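Report on a visit to the Koldale Early Learning Centre and the Nuttall Toy Library

Date of visit: May 29, 2013

## Purpose

The visit was arranged under the regional exchange program for operators of early childhood services. Its purpose was to observe how a centre of comparable size to our own organizes its indoor play areas, and to learn how the associated toy library manages lending, cleaning and repairs. Four members of staff attended. The party was received at the Koldale centre at the start of the morning session and travelled on to Nuttall after lunch.

## The Koldale centre

The centre occupies a former primary school on the edge of the town. It is licensed for 139 children across three age groups and operates from early morning until six in the evening. The building was extended when the service moved in, and the original classrooms have been retained with their high windows and timber floors. The hallways are wide enough for coats and boots to be stored outside each room, which keeps the entrances clear in winter.

Each room is divided by low shelving into areas for reading, construction, dramatic play and art. Educators explained that the layout is reviewed once a term and that changes are made one area at a time. Children are told of a change the day before. Our party noted that the noise level in the preschool room was lower than expected for a group of that size, and the centre director attributed this to the rugs and acoustic panels installed in the previous budget year.

The construction area receives the most use. Plain blocks are available throughout the day, and commercial sets with wheels or figures are brought out by rotation. Unfinished structures may be left standing overnight on a marked shelf. Staff record the children's own explanations of what they have built, and a selection of these notes is shared with families at the end of each month. 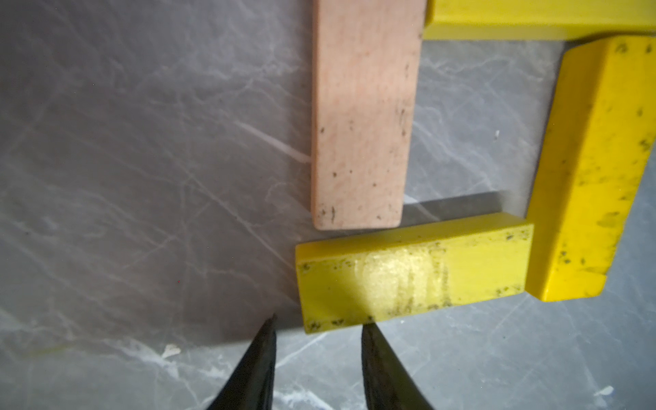 Meals are prepared on site. The kitchen serves a hot lunch and two snacks, with menus posted at the main entrance in English and French. Allergy information is kept on a coloured card for each child at the serving counter. We were informed that the menu had been revised with advice from a dietitian and that the cost per child had fallen slightly as a result, chiefly through the purchase of dry goods in bulk.

The outdoor yard was under repair at the time of the visit. Drainage work on the lower section is expected to finish in June, and in the meantime the groups use the upper yard in turns. A shade structure has been ordered from Rundov, the supplier that also provided the benches.

## The Nuttall Toy Library

The toy library is housed behind the Nuttall public library and shares its parking lot. Its catalogue holds 3022 items, of which the greater part are puzzles, games and construction sets. Membership is open to families and to licensed services. Services may borrow up to 7 large items at a time for a period of six weeks.

Returned items are checked against a contents card, cleaned and set aside until the following day. Missing pieces are recorded, and a set is withdrawn only when it can no longer be used as intended. Repairs to wooden items are carried out in a small workshop at the rear. The coordinator reported annual loans of roughly 3000, a level that has been steady for several years.

The catalogue is maintained with Skekemari, a lending program which the library adopted in place of its card file. Staff spoke well of the reservation function but advised that the printed labels fade and must be replaced regularly. Services considering the program should allow time for data entry, as the transfer of records at Nuttall occupied most of one winter.

## Observations and recommendations

The following points are submitted for consideration:

- That a shelf for unfinished structures be trialled in our preschool room.
- That a quotation be obtained for acoustic panels in the two larger rooms.
- That the centre apply for service membership at Nuttall before the fall term.
- That contents cards be introduced for our own puzzles and games.

Travel between the two sites took longer than allowed for in the schedule, and the closing discussion at Nuttall was shortened accordingly. Questions concerning fees for late returns were left with the coordinator, who has undertaken to reply in writing. The Koldale centre has expressed interest in a return visit once its yard has reopened.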